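Household shelf: what has changed with the detergent

Members who collect their cleaning things from the Hirnville store will find the laundry section laid out differently this month. The order was bigger than usual, with 263 bottles to put away, and the old arrangement had no room for them. Chiamaka Mohammed has drawn up the points below for anyone using the shelf or helping to fill it.

1. Read the label before you pour

Much of the new stock is imported and the printing is in Chinese. If you can't read it, ask at the desk for the English sheet, which gives the dose for a full drum and for hand washing. Warning signs, such as a red circle with a slash, mean the same as they do on any other bottle. Please don't peel labels off or write over them. 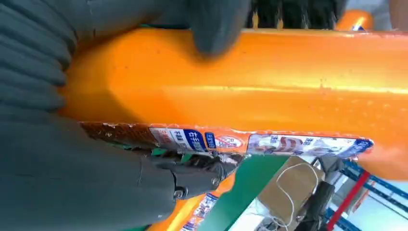

2. Unpacking

New bottles go on the green table first. We lay them on their sides on a piece of flattened cardboard, caps all pointing the same way, and check each cap is tight before it goes any further. Yellow bottles are done together, then the orange ones. Small packets are passed across by hand and kept apart from the liquids.

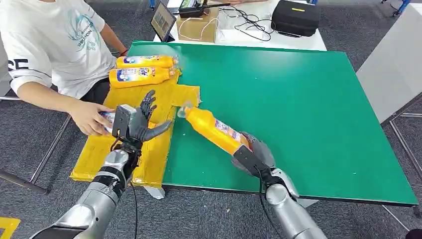

3. Where things go

Orange bottles now have places on the green shelving. Please take from the front and leave the rest where they are. Anything returned unopened should go back to the desk – we need to book it in again before it goes out.
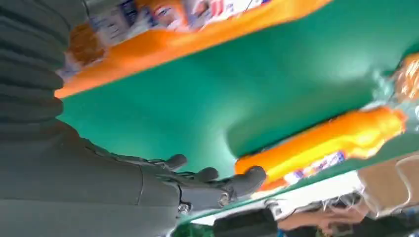 4. Prices and limits

The price stays at cost. There is a limit of two bottles per household until the next delivery in December, and 18 bottles have been set aside for members who have theirs brought to the door. Jernard floor cleaner and Govance washing-up liquid are not affected. Beneš soap flakes are out of stock.

We were asked whether the Tide could be kept for members with large families. 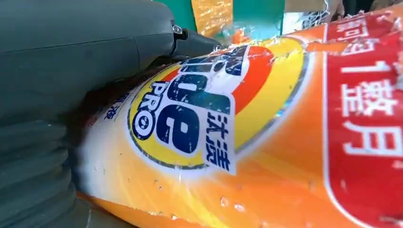 For now the answer is no, and the same limit applies to everyone. Refills are a separate matter. We have over 50 empty containers with lids, washed and free to take, and Chiamaka would be glad to see them go. She is at the desk until 4 pm.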